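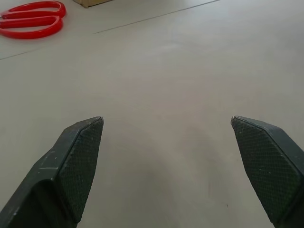
We passed 100 usable examples in December, which is later than I wanted. Graziella Caruso does most of the recording and I do the sorting afterward.

The slow part is the start of each take. If the fingers begin in the same spot every time, the model learns the spot and falls apart when anything moves. So now we shift the start by hand between takes and leave the gripper open until the recording is running.

I threw out 31 takes last month. Most had a long pause at the beginning – somebody thinking, basically – and the model copies pauses very faithfully. Two were just mislabeled.

The red-handled scissors stay in the set. Pale surfaces are still giving us trouble, so I want more of those before we train again. Dinesh Tyagi is rewriting the labeling script and I'll post it when it runs on my machine.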